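Physics of Everyday Light, Unit 4
Glare, and why low light bounces so hard

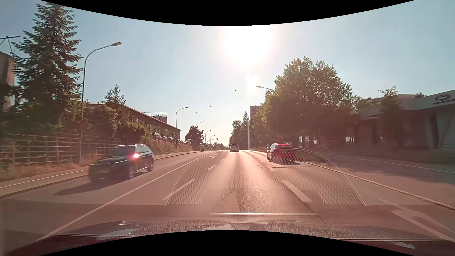 Last Wednesday a few of you asked why a shiny floor looks dull when you stare down at your feet but turns into a mirror when you look across the room. It's a great question and I want to spend most of this unit on it! The short answer is that how much light bounces off a surface depends on the angle it comes in at. Hit glass straight on and only 4 percent or so reflects at each face. Skim along it and nearly all of it does. Asphalt is much rougher than glass, so you'd never expect to see your face in it, but look at the long band of sunlight glistening on the pavement in the middle of the road, and how it gets grainy and sparkling toward the bottom. Every one of those sparkles is a tiny patch of surface tilted just right to send sunlight your way.

So, two words to keep straight. "Specular" reflection is the mirror kind, where light goes out at the same angle it came in. "Diffuse" reflection is what paper and chalk do, scattering light every which way. Most real surfaces do a bit of both, and people mix up the terms on the quiz every April. Please don't be one of them.

Now for the part I love – polarization. Light reflected off a flat, non-metal surface tends to come back with its waves wiggling sideways, parallel to that surface. There's one special angle, Brewster's angle, where the reflected light is completely polarized. For water it's 53 degrees, measured from a line sticking straight up out of the surface (NOT from the surface itself, which is where half the class loses points). Polarized sunglasses block the sideways wiggle, so a lot of the glare goes away and you can see the fish in the pond.

Try this at home. Fill a baking dish with water, set it near a window, and look at the reflection through polarized lenses while you tilt your head. Write down what happens when your ear gets close to your shoulder. Metal behaves differently, so do it again with a cookie sheet and compare.

Reading: chapter 7 in Coelho, skipping the section on thin films, which we'll get to with soap bubbles. Ánh Lại has the spare lenses if you don't own a pair, and she'd like them back without fingerprints.

Problem set: 1 through 20, odd ones only. For number 11 you'll need the index of refraction for glass, so use 1.5 and don't fuss over more decimals.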